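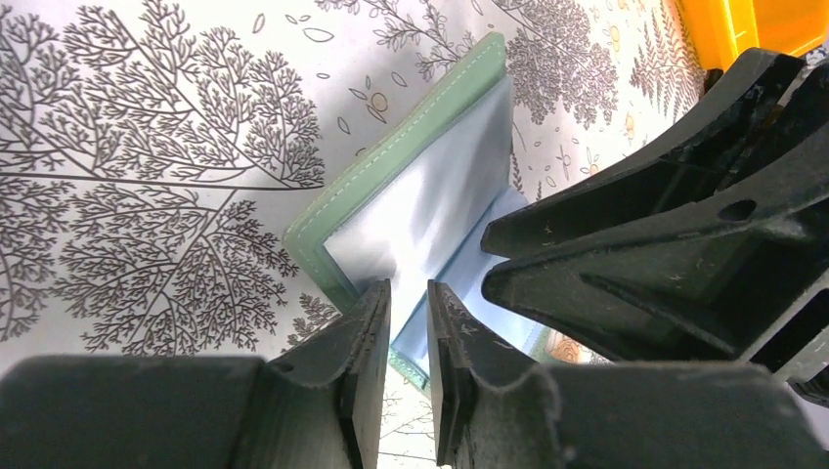
Who owns the news?

A newspaper or news website costs a lot to run. Someone has to pay the reporters, and that someone is often the owner. An owner can be one person, a family, a company or the government.

Does the owner choose the stories?

Usually an editor does that job. But the owner picks the editor, so the owner can still have a say. Some papers print the owner's name on page 2 so readers can look it up.

The Bernano Herald is 162 years old. When the Rostgate company bought it in November, the paper ran a story about its own sale.

What is bias?

Bias means leaning to one side. A story can be true and still lean, if it leaves out what the other side said.

Try this

1. Pick one piece of news.
2. Read it in two different places.
3. Write down three things that are not the same. Look at the headline first.

New words

Editor: the person in charge of what gets printed.
Source: a person or paper the reporter got the facts from.

Last updated 30 January 2024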